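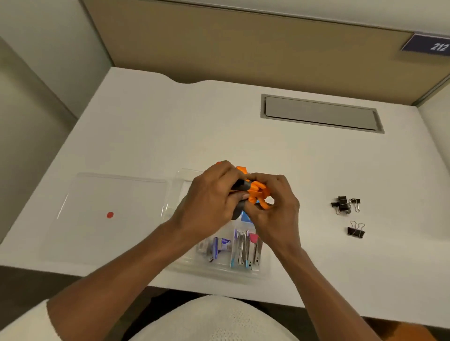

What belongs in a shared desk organizer tray?
Supplies that more than one person at the desk uses in an ordinary week, in quantities small enough for the lid to close flat.

Mastska Workplace Forum > Facilities and Supplies > Desk trays: standard layout

Posted by: supplies_desk_omovdale

The Omovdale office has been asked to propose a standard layout for the clear compartment trays issued to shared workstations. The trays were distributed in October to 121 desks. Each desk group was left to arrange its own tray, and the results differ considerably from one row to the next. Members are invited to comment on the draft before it is sent to the other sites.

The draft provides that staplers and tape be kept in the deeper compartments, clips and small metal items in the front row, and pens along the right side. Lanyards would be returned to reception and would no longer be kept in trays.

Posted by: koller_annex_admin

Thank you for circulating the draft. The Koller annex supports most of it. We do not support the removal of lanyards. Our visitors are received at the desk, and reception is on another floor. A lanyard that must be fetched each time will end up in a drawer, where the next person cannot find it.

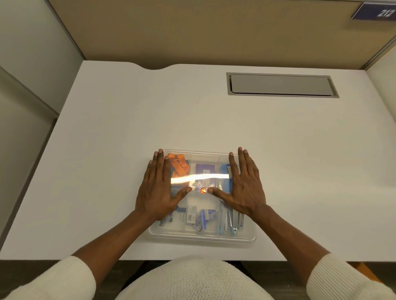 The lid should be the test of any layout. If it does not close without pressure, the tray holds too much, and the contents will shift when it is carried to a cabinet. An orange lanyard strap laid folded in an upper compartment fits under the lid along with the clips and wrapped pens, and it remains visible from above. We would ask that the draft permit lanyards on this condition.

Posted by: records_room_4

We must disagree with the previous post. A folded lanyard is acceptable on the first day. After several users it is a knot, and the clips placed next to it become caught in the straps. Our group removed all lanyards last winter and has not received a complaint.

Posted by: koller_annex_admin

The difficulty described is one of quantity. One lanyard to a compartment does not tangle. Several placed together certainly will.

Posted by: zovwood_office_services

Zovwood has reviewed 79 trays against the draft and offers the following observations. The front row is the first to become disordered. Clips, staple removers and highlighters are used most often and are returned in haste. We recommend that highlighters have a compartment of their own.
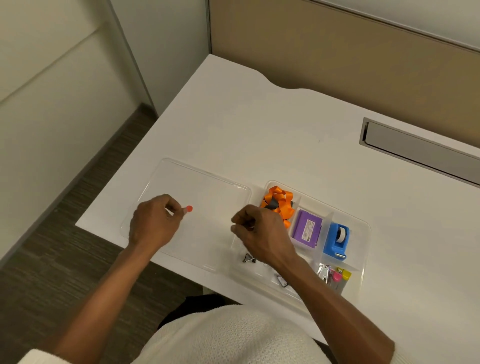
We further recommend that each tray be emptied completely once a quarter. Rearranging items in place leaves the oldest ones at the bottom. The procedure we follow is to set the lid to one side, place everything on the desk, wipe the compartments, and return the larger items first — boxes, staplers, tape — before any clips. Our groups need roughly 4 minutes for this.

Posted by: records_room_4

We have no objection to a quarterly clearing, although it should be assigned to a named desk group. An instruction addressed to everyone at a shared desk is seldom carried out.

On order, we would place the clips first. They are the items most likely to be left behind on the desk.

Posted by: zovwood_office_services

Clips placed first tend to travel under the dividers' edges when heavier items are set down. We would prefer to keep our order, but the draft could leave this to each site.

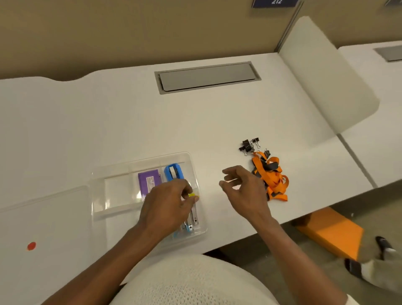
Sorting at desk 212: lanyards and binder clips outside the tray.

Posted by: supplies_desk_omovdale

The comments have been noted. The revised draft will permit one lanyard per tray, folded, in an upper compartment. Highlighters will be separated from clips. The quarterly clearing will be included and assigned by row, with the order of return left to each site.

Requests for replacement lids should be submitted on form 605 and should not be posted in this thread.

Posted by: records_room_4

Our position on lanyards is unchanged, and we ask that it be recorded with the draft. We will otherwise apply the layout as revised.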